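Mending old office PCs in Coltden: a chat with Ataahua Lockyer

19 November 2018

Typed up fast from my notes, so forgive the gaps. Ataahua Lockyer has been fixing other people's computers in Coltden for longer than she'd like printed. She did printers first. Hated them. Then moved over to desktops when the Nimer offices on the hill closed and a van-load of old towers came down to her in one afternoon.

"I said yes before I'd seen them," she says. "Then the van opened and I thought, oh. Right. Where do these go."

They went in the hallway, mostly. A few under the stairs. She sold the first lot in April, to a pair of sisters setting up a bookkeeping business, and used the money to buy decent screwdrivers.

I'd wanted to ask about the big picture, landfill and all that, but she wasn't much interested. She wanted to talk about latches. And thermal paste. We did get on to landfill in the end, briefly.

First thing, she lays the machine down. Always on its side, panel off, open side up.

"People work on them standing. I've seen it done on a carpet, with a torch in the teeth. You drop a screw in a standing tower and it goes to the one place you can't reach. Lay it down. Let gravity be on your side for once."

Next job is the processor, out of the socket and somewhere it can't be knocked. She's strict about this. Loose on the bench is not allowed, nor is the lid of a biscuit tin, which is what I use at home and should not have mentioned.

"A holder. Anything with a proper square pocket for it. Same with memory, lay it flat in a slot. Then you look over and you know what you've taken out. You'd be amazed how many get put back together one stick short."

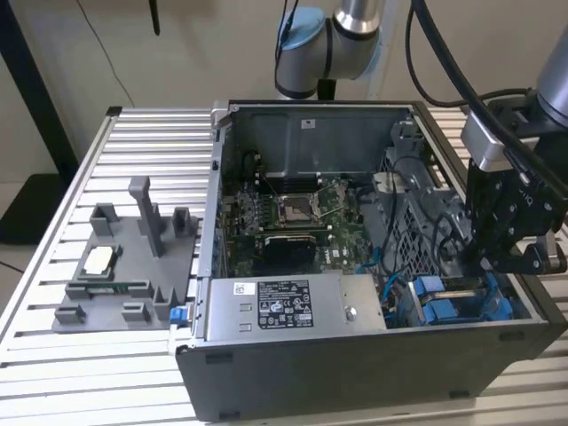

Not everyone agrees with taking the processor out at all. Marlow, reading a draft of this over my shoulder, thinks it's asking for trouble: if the thing boots, leave the chip alone, blow the dust out, fit a new drive and shut the lid. He has done dozens that way and says the only one he ever killed was one where he got curious about the paste.

I put that to her on the phone later. Long pause.

"He's not wrong for a machine that's two years old. These aren't. The paste goes like old chalk. It'll boot, yes, and then the fan screams all day and the customer rings me, not him."

So she cleans the chip, cleans the underside of the cooler, new paste, a blob the size of a small pea. No spreading it with a bank card. She has views on the bank card.

What about the machines themselves, are they any good? Depends what you want, she says. Letters, accounts, a bit of web. Kids' homework. Not games, or not new ones, though she'll leave a graphics card in if one came with it and works. She tests each for a full day before it goes out. The record for one order was 4, all to the same village hall, and she carried them in herself in the rain with bin bags over.

Prices she was cagey on. I got a figure out of her for a good one with a new drive, which is 300, and then she wanted to take it back as it "depends on the week". A firm called Lacson had quoted one of her customers 900 for a new setup. She didn't comment on that. She raised her eyebrows quite a lot.

Parts come mostly from machines too far gone to sell. Drives she buys new from Virkix, never second hand. Power supplies she'll reuse if they're quiet and the label is readable, since she wants to know what she's dealing with before she plugs it in.

"If I can't read the label it goes in the bin. I don't open them. You don't either. Put that in."

It's in.

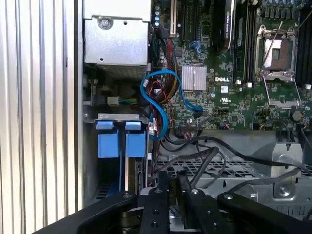
The old business Dells are her favourites, and she gets quite warm on the subject. Dull outside, she says, but somebody thought about the person who'd have to mend it. Take the blue. A pair of blue latches side by side on a grey bracket, and you don't need the manual to know where your fingers are meant to go. She wishes everyone did it. The socket is the same sort of thing for her, once you've learned it: the thin lever up at its angle, frame lifted, and you can get a proper look in before anything goes back. She looks for a good minute. With a magnifier, if the light's poor.

"That's where I slow right down. Everything else on that board I'll be brisk with. Not there. You slip with a screwdriver in the socket and you've bought yourself a new board."

Has she done it?

"Once. I went and sat in the garden."

Wires next. She hates a bundle left lying where a fan can catch it, and will re-tie the lot even when it was fine before. Customers never see it. She doesn't care. Dust she does outdoors, soft brush and a can of air, finger on the fan so it doesn't spin. If the machine came from a smoker's house she charges extra and says so up front.

I asked how many she has done altogether. She keeps a notebook, and went to find it, and came back with a different notebook which had a recipe for plum chutney in it. Her guess was 500. The proper notebook hasn't turned up as I write.

And landfill, then. Does she think about it?

"When the van comes, yes. When I've got one open in front of me, no. I'm thinking about where I put the screws."

She keeps those in an egg box, by the way. One hollow per stage, lid shut if she goes for tea. I've started doing it too and it works a treat, apart from teh first time when I tipped it over.

She's taking machines in again after the weekend, towers only, no laptops and definately no printers. Bring the power lead if you've still got it.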